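Fiche de présentation du jeu de données Brirnow

Tri et mise en bac de boissons et d'encas emballés, poste de préparation Plasetti

Version 2, diffusion restreinte aux équipes internes et aux partenaires signataires

Objet

Le jeu de données Brirnow rassemble des enregistrements de manipulation robotisée réalisés dans le cadre de l'automatisation partielle de la préparation des commandes chez Plasetti. Il accompagne la mise en service de postes d'assistance destinés à la prise et au regroupement d'articles de petite taille : bouteilles, barres, sachets, gobelets operculés. La présente fiche décrit son contenu, les conditions de sa constitution et les effets attendus sur l'organisation du travail.

Contenu

Le jeu comprend 55 sessions, enregistrées en téléopération par le personnel de préparation formé à cet effet. Chaque session réunit les flux vidéo, les positions articulaires, les consignes envoyées aux mains robotisées et une annotation textuelle de la tâche en français. Les sessions durent environ 40 minutes, pauses exclues. Les articles ont été choisis parmi les références à rotation rapide, y compris des produits importés dont l'étiquette est rédigée en chinois, que les systèmes de lecture déjà en place identifient mal.

Disposition du plan de travail

Les articles sont posés sur une table en bois clair, sans gabarit ni bac de séparation. Certaines bouteilles sont debout, d'autres couchées, et des emballages souples ou métallisés se trouvent à proximité immédiate des contenants rigides. La saisie d'un sachet à la surface dorée voisin d'un gobelet operculé constitue l'un des cas jugés difficiles par l'équipe d'annotation. 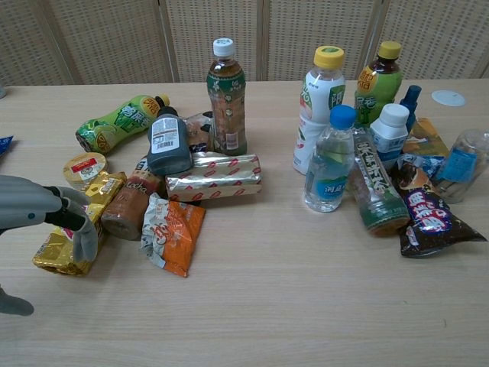

Dzifa Owusu a fait observer, lors de la relecture de cette fiche, que la difficulté d'un article pour la machine ne correspond pas toujours à sa pénibilité pour la personne : les sachets souples ne fatiguent guère, alors que la répétition des prises de bouteilles sollicite le poignet tout au long de la journée. Elle a demandé que les priorités d'apprentissage soient établies à partir des relevés d'ergonomie autant que des taux d'échec. Cette demande a été retenue pour la prochaine version.

Effets sur les postes

L'automatisation porte sur la prise et le dépôt. Le contrôle des dates, le traitement des emballages endommagés et la validation finale du colis demeurent confiés au personnel. Six postes de préparation sont concernés dans un premier temps. Leurs titulaires conservent leur classification et leur rémunération ; leur fiche de fonction est complétée par une mission de supervision, assortie d'une formation dispensée par la société Costigan sur le temps de travail.

Le recours à la téléopération repose sur le volontariat. Les cadences relevées pendant les sessions ne peuvent servir ni à l'évaluation individuelle ni à la fixation d'objectifs. Un point de suivi a lieu le vendredi avec les représentants du personnel.

Limites connues

Les enregistrements ont été réalisés sur un nombre restreint de tables et sous un éclairage intérieur constant. Les contenants transparents demeurent sous-représentés parmi les prises réussies. Les étiquettes partiellement masquées par un article voisin sont annotées « non lisibles », même lorsque la forme du contenant permet de reconnaître la référence. Le jeu ne couvre ni les produits réfrigérés ni les contenants en verre.

Données personnelles

Les pistes audio ont été supprimées avant l'archivage. Les identifiants des opérateurs sont remplacés par un code renouvelé à chaque session, et la table de correspondance n'est pas transmise aux partenaires.

Accès et maintenance

Les fichiers sont hébergés sur la plateforme Nudo. Toute demande d'accès précise l'usage envisagé et la durée de conservation souhaitée. Les corrections d'annotation sont publiées en janvier, avec un journal des modifications joint à l'archive. Les anomalies sont à signaler à l'équipe de maintenance en indiquant le numéro de session et l'horodatage du passage concerné.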